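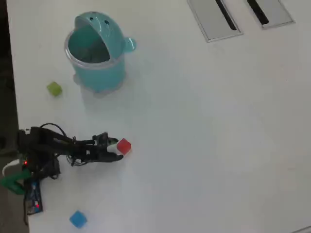

Presthorpe School of Interiors
INT 2309 Work Surfaces and Small Storage
Handout 7: Fixed openings and open-mouth containers on a desktop

1. Scope

Handout 6 covered frames and legs. This one covers the top surface and two kinds of item found on it: parts set into the surface (cable grommets, ports, outlet covers) and containers that stand on it. Drawers and undershelf trays are in Handout 8. Read sections 2 to 4 before the workshop. Section 5 is the exercise.

2. Terms

Field. The part of a top available for placing things, measured after fixed openings and edge fixtures are subtracted.

Fixed opening. Any cut through the top that is finished with a plate, frame or cover. A round opening is usually called a grommet. A rectangular one may be called a port, a grommet or a cover, and catalogs are not consistent. In this course "port" means any rectangular opening with a slot.

Dead strip. The area beside a port that stays unused in practice, either because cables lie across it or because an item standing there would block the slot.

Mouth. The opening of a container, described by its size and the direction it faces.

Footprint. The area a container covers at its base. For animal-shaped and other novelty containers, also record the overhang (fins, handles, raised lids), which can be larger than the base.

3. Ports in the top

A flush port leaves the top continuous enough for light items to slide across its border. A raised port does not. Flush ports are the usual choice on white tops, where a raised border also throws a shadow line. The slot should run along the length of the plate so that several cables can leave side by side.
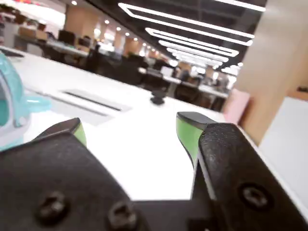 Fig. 2. White desktop with a rectangular cable port set flush; long slot in a light gray plate.

Points to check on site:

Position. Ports placed near the middle of the depth divide the field. Ports near one corner leave a larger single area.

Pairing. Two ports side by side need a strip of top between them. The Gasser worksheet asks for at least 76 mm. Where the strip is narrower, treat both ports as one opening when calculating the field.

Edge fixtures. Clamps and stands take up surface too. Measure the base and the swing of any moving part, and subtract the larger figure.

Finish. Matte white hides scratches better than gloss but shows pencil and ink. Gloss gives reflections under overhead lighting, and these make small pale objects harder to find. Record the finish under the lighting normally used in the room. A single top may look matte from one side and glossy from another.

4. Open-mouth containers

A desktop container is useful to the extent that things can be put into it with one movement. Height and mouth direction matter more than volume. A container with a mouth facing straight up can be reached from any side of the desk. One with a forward-facing mouth works from one side only and has to be turned toward the user. 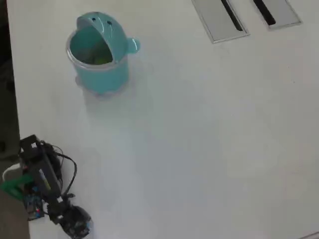 Fig. 3. Teal sea-creature container, upright, mouth facing the lower left. A small green object is inside.

In the whale or fish type shown, the upper part forms the head, with two dark eyes above the mouth and a small fin at the side. The fin adds overhang on one side. When placing a container of this type near a port, turn the fin away from the slot.

Contents should be visible without lifting the container. A clear or light rim helps slightly. A dark interior works against it, and small items at the bottom are quickly lost from view. For sorting tasks, use items in strong colors. The Romier set of plain cubes is kept in cabinet 2 and includes red, blue and lime green.

Keep loose items within 300 mm of the mouth while filling. Items left farther out tend to collect beside the ports, where they fall into the dead strip.

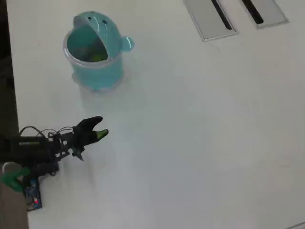

5. Exercise

Work in pairs. One top per pair, one container, three cubes.

a) Draw the top in plan at 1:10. Mark every port with its border and slot direction. Shade the dead strips.

b) Calculate the field in square centimeters. Show the subtraction for each opening and fixture separately.

c) Place the container where it blocks no slot. Record footprint, overhang and mouth direction on the plan.

d) Set the cubes out at three different distances from the mouth, then put them away one at a time. Note any cube that requires the container to be moved or turned.

e) Repeat d) with the container rotated a quarter turn.

Use the Deltero plan sheets, not squared paper. Hand in the plan and a half page of notes. Drawings without a scale will be returned unmarked.

6. Reading

Course reader, chapter 4, sections on cable openings and on loose items. The tables at the end of the chapter use the older definition of field, which ignores edge fixtures. Correct for this before comparing them with your own results.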